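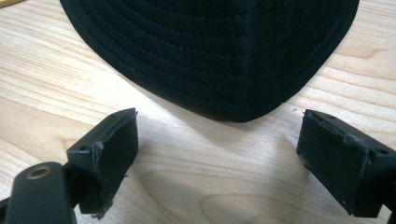

The gripper on the table on Tuesday, worn pads and all, with the black cap in front of it.

I have been promising to write up the pads for ages, mostly because I get asked about them more than about anything else to do with the gripper, and I always give a rambling answer and then forget half of it. So make a cup of tea, this will take a while.

If you look at the left finger you can see what I mean by worn. The top layer of the pad has begun to lift, and down at the bottom there is a torn bit hanging off in little rags. The right one looks tidier until you spot the crease running across the upper part of it, which could be a cut or could just be the foam squashed down, and I honestly couldn't tell you which until I get it under the lamp with a fingernail. Both of them have had a good long life. They went on in September, and I have been rather lazy about them.

The gripper is the second one I put together from the Tasunness drawings. The first had fingers that were a touch too short and a squeak I never did get rid of, and it now lives in a biscuit tin as a source of screws. This one is the hand-held sort, so you squeeze it yourself and carry it about, and I have grown very fond of it. It has folded tea towels, picked up more pegs than I care to think about, and lately it has been practising on hats. Hats are lovely things to practise on, by the way! The brim is stiff and the crown is floppy, and you learn very quickly whether your two fingers are closing together or whether one of them is getting there first and shoving.

Shoving is how I knew the pads were due. A fresh pad gives a little and then holds. An old one goes slick in the middle, where all the work happens, and the brim begins to swivel as you lift it. I put up with that for a fortnight, tightening this and loosening that, before I did the sensible thing and looked at the foam.

Getting the old pads off is the part I used to dread. My first go, on the old gripper, I picked at them cold with a craft knife and put a nasty gouge in the face of the finger, which then showed through every pad I ever stuck over it. Now I use a hairdryer on the low setting and simply wait. Two minutes per finger is plenty. You want the glue to go soft and stringy, and then you can get a corner up with an old plastic card and pull, slowly, keeping the pad low and folded back on itself. If it tears (and a ragged one will certainly tear) you stop, warm it again and start from the other end. Please don't be tempted to leave the hairdryer on high and go and answer the door. The fingers are plastic and they will remember it.

Then comes the glue that stays behind. I have tried all sorts, and what I have settled on is rubbing it with a thumb until it rolls up into little grey worms, followed by a wipe with spirit on a rag. Two wipes, with a clean bit of rag for the second. Let it dry properly before you do anything else. I go and water the tomatoes.

For the new pads I buy a sheet of sticky-backed foam from Ateck, the 5 mm one, and cut my own. A sheet costs me less than a sandwich and does several changes. I did try the 2 mm for a while, thinking thinner would give me a better feel for small things, and so it did, but it wore through to the plastic in no time and was hopeless on anything with a curve. I cut against a steel ruler with a new blade, every time a new blade, in one long pull. Sawing back and forth leaves a fluffy edge, and a fluffy edge is where the peeling begins.

This time I am also going to round off the top corners with nail scissors. It was the upper rim that lifted on the left one, and a square corner does rather invite things to catch on it. Whether it makes any difference I shall report back.

Sticking down is a matter of nerve. Peel only the first strip of backing, line up that edge, press it, and then draw the rest of the backing out from underneath as you go. Once it is on, I close the fingers on a folded cloth and put an elastic band round the lot overnight. The packet says you can use it straight away. I am a cautious person and I like it to have its night's sleep.

While the pads are off I give the rest of the thing a going over, because it seems silly not to. The arms have brass-coloured bushings pressed into the plastic, and those want a wipe round with a dry cotton bud to lift out the fluff. I don't oil them. I did once, and the oil gathered every crumb in the house and turned it to paste. If there is any side-to-side wobble I can feel between finger and thumb, I nip up the screw by the smallest amount I can manage, then open and close the gripper a few times and feel again. It is very easy to go too far and end up with something stiff as a gate.

I have also started brushing the pads between changes, which I should have done from the beginning. The right one has collected a sprinkling of pale specks, and black foam shows up everything, as anybody with a black coat and a pale cat will know. An old soft toothbrush does nicely. Sticky tape does it faster but pulls at the surface, so I have given that up.

My little test afterwards is always the same: the cap, lifted by the front of the brim and held while I say the days of the week, out loud, at a normal speed. If the brim hasn't swivelled by Sunday I call it done and write the month on a bit of masking tape on the handle. You could do it with a stopwatch, I suppose.

One more thing, as I was asked by email after the Dredora post. Yes, you can buy the pads ready cut, and if you hate scissors then do. They come with square corners, mind.

Next time I want to write about the handle, which is giving me blisters.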